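Learning to like cold tea

Where I grew up, tea was a thing for sick people. My mother made it with fennel when the stomach was bad, and with sage when the throat was bad, and in both cases you drank it hot and complained. So when I moved to Canada and my neighbour Josée Dufour offered me tea with ice in it, I thought she was making a joke with the newcomer.

It was June and my apartment was 28 degrees at nine in the evening. I drank two glasses standing in her kitchen. Since that day I have been trying to make it as good as hers, and I want to write down what I have learned so far, mostly for myself.

My first mistake was to make hot tea, very strong, and pour it over ice. It went cloudy and it was bitter at the back of the tongue. I added sugar, then lemon, then more sugar. My friend Meinrad Kofler tasted it and said politely that it had a lot of flavour.

Josée does not use hot water at all. She puts the leaves in cold water before she goes to bed and takes them out when she gets up. I did not believe that cold water could do the work, but the colour was already there in the morning, a clear light brown, and there was nothing bitter in it.
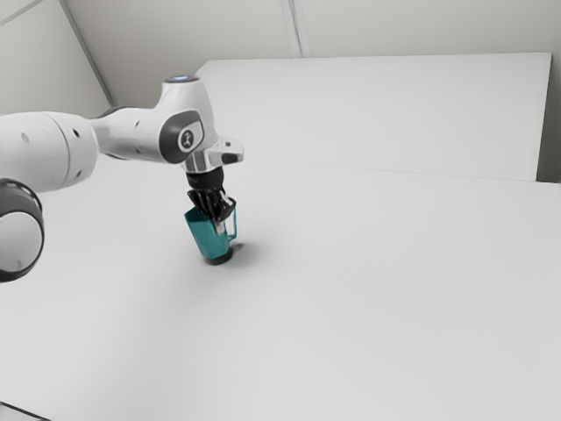
What I do now

I use five spoons of black tea for one full pitcher. Small spoons, the ones for coffee. The leaves go in a cloth bag with a string, because I don't enjoy fishing them out with a fork. Cold water from the tap is fine where I live. Then the lid, then the fridge, and I leave it alone until breakfast.

I tried it also with green tea, which needs less time - if I forget it overnight it tastes a little like a lawn. Mint is very good together with black tea. Dried apple I would not do again.

About the sugar

Josée puts in maple syrup, two spoons, and stirs it for a long time. I prefer it without. Svenja Schmieder, who visited me from home last summer, took three glasses with syrup and asked if she was allowed to have the rest.

I wrote the recipe on a card for my mother. She answered that she will try it when she has a fever.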